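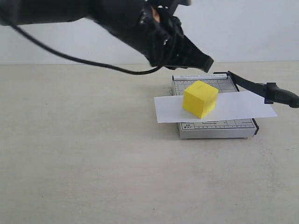
Le massicot, la feuille et mon petit cube jaune.

Septembre, neuf heures du soir, et j'ai encore des rognures de papier dans les chaussettes ! Je voulais écrire hier mais j'étais trop fatiguée, alors je rattrape tout d'un coup, tant pis pour l'ordre.

Donc, les carnets. Homa Bagheri m'a commandé 90 petits carnets pour l'ouverture de sa boutique (elle l'appelle Tumance, je n'ai toujours pas compris d'où ça vient, elle rit quand je demande). J'ai dit oui tout de suite, comme d'habitude, et j'ai fait le calcul après, comme d'habitude aussi. Ça fait une montagne de feuilles à couper, et moi j'ai un massicot de table, un brave petit massicot à levier, avec sa grille noire imprimée et ses repères A5 et 5 x 7 pouces dans le coin. Je l'aime beaucoup, mais ma feuille dépasse des deux côtés quand je la mets en travers, et il faut garder l'œil sur les petites lignes tout du long.

J'ai commencé par les couvertures, ce qui était une bêtise. Il fallait commencer par l'intérieur, se faire la main sur le papier ordinaire, et garder le beau pour la fin. Résultat, trois couvertures fichues avant midi, toutes avec le même biais, un millimètre à gauche, deux à droite. J'en ai fait des marque-pages. Lamduan a pris le plus tordu pour son roman, elle est gentille.

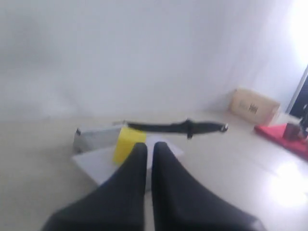
Cahier 3, page 90

Après le déjeuner, ça allait déjà mieux. J'ai mis le cube jaune sur le papier blanc et je me suis arrêtée un moment pour boire mon thé, juste pour le plaisir de la couleur. C'est bête, mais ce jaune-là, c'est exactement celui que je cherche pour le fil de reliure ! J'ai fouillé toute ma boîte : un moutarde, un paille, un vieux jaune qui tire sur le vert... rien. Adeel Cheema doit passer chez le mercier cette semaine, je lui ai demandé de regarder (il va me rapporter de l'orange, je le connais).

Au téléphone, Homa voulait savoir si on pouvait arrondir les coins. On peut, mais quatre coins par carnet, à la main, avec ma petite pince qui coince une fois sur deux ? J'ai dit qu'on verrait. Elle a très bien entendu que c'était non. En revanche j'ai promis une page de garde de couleur, et ça me fait plaisir autant qu'à elle. 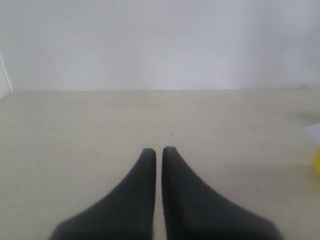

Pour le papier intérieur, j'hésite encore. Le crème est plus doux à l'œil, il boit un peu l'encre, et Kanyarat m'assure que personne n'écrit au stylo-plume dans un carnet de poche. Moi si ! Le blanc est plus net mais je le trouve froid, surtout avec une couverture claire. Je vais coudre un exemplaire de chaque et les laisser traîner près de l'entrée pour voir lequel on prend en main.

Il faut aussi que je rachète de la colle et du carton gris. Demain, l'intérieur d'abord, et les couvertures seulement l'après-midi, quand la lumière est bonne. Là je vais secouer mes chaussettes et dormir.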